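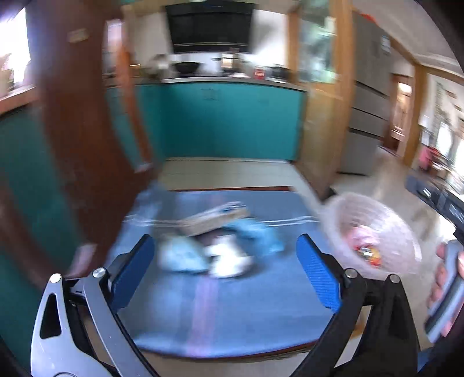

How I record a table-clearing task with a handheld gripper

I've been teaching robots to tidy up by hand for a while now, and I get more mail about the kitchen table task than about anything else I do. So this is the long version, written for people who have a gripper in their hand and a pile of stuff in front of them and are wondering why their first batch trained so badly. (Mine did too. My first batch in February was terrible!)

The job is simple to say. There's a heap of soft things and packages on a table, there's a basket next to it, and you want the heap to end up in the basket, one thing at a time. You do it yourself with the handheld gripper, over and over, and the recordings are what the arm learns from later.

What you need

A handheld two-jaw gripper with a camera on it, charged, with room on the card. A table you can walk around. A basket with a wide mouth. A mix of things to pick up, and I really do mean a mix: crumpled cloth behaves nothing like a package, and if you only record one kind you'll get a policy that only knows one kind. Oh, and a timer. Your phone is fine.

Setting up

Put the basket on the floor beside the table, on the side of your free hand if you can, and tip the mouth a little toward you. I used to keep it upright and the jaws kept catching on the rim. Then move it between takes. Not far, a hand's width is plenty, but if it stays in exactly the same spot all day the robot learns the spot and ignores the basket.

I leave the kitchen alone. Pots on the counter, doors open or shut, whatever. Krisztina Fekete, who I trade recordings with, used to hang a sheet behind her table to keep things clean, and her policy fell apart the first time it saw a fridge. She took the sheet down and we've both worked in messy rooms ever since.

A tablecloth is fine, by the way. Stripes are fine. Just watch that the cloth doesn't come up along with whatever you're grabbing, especially with thin fabric. If you pinch the tablecloth, let go, finish the take anyway, and mark it as bad so you can pull it out later.

Doing a take

1. Start with the jaws all the way open and hold still over the near edge of the table for a full second. This gives you a clean starting point and makes trimming so much easier.

2. Pick the item on top, or the one nearest the edge if nothing's on top. Decide before you move. If you hover and change your mind, the recording has the hovering in it, and guess what the arm will do.

3. Go in with the jaws wide and come down at an angle. For crumpled cloth, aim for a fold that's standing up and close on that. Don't try to grab the whole bundle, the jaws will just squash it and slide off.

4. Lift straight up before you go sideways. I can't say this enough. Dragging sideways spreads the pile and takes the next item with it.

5. Carry it over the basket, lower into the mouth, open, wait a beat, and come back out the way you went in.

6. Go back to your starting position and do the next one.

Keep your free hand out of the work. It's so tempting to nudge something into place with a finger! The robot doesn't have that finger.

How fast?

Slower than you think. When I swing around to the basket at my normal speed the picture smears and the tracking gets shaky. Tamás Lengyel watched one of my sessions and told me to move like I was carrying soup, and I've stuck with that. A little blur on the turn won't ruin a take. Blur while the jaws are closing is a bigger problem, so slow down most right there.

I cap a take at 60 seconds. If I'm not done by then I've usually fumbled something, and a fresh start is quicker than saving it.

How many?

For the last full set I recorded 600 takes, spread over a lot of short sessions. Out of those I threw away 41, mostly for grabbed tablecloth and a few where I forgot to start with the jaws open. I do 49 in a sitting and then stop, because my wrist starts cheating after that and I begin coming in from the same side every time.

Mess up the pile between takes. Scrunch things differently, turn the long items around, bury the small package under a cloth now and then. It feels silly to throw laundry at a table and pick it up again all afternoon, but that variety is where the good results come from.

Checking your work

Before you pack up, play back your first take, your last, and a couple from the middle. Look for three things: can you see both jaws, can you see the item at the moment they close, and does the tracking line stay smooth on the trip to the basket. If it jumps, check the lens for fingerprints before you blame the software.

Next I'm going to write up folding, which uses the same gripper and a lot more patience. If you've got a question about this one, leave it in the comments and tell me what kind of basket you're using.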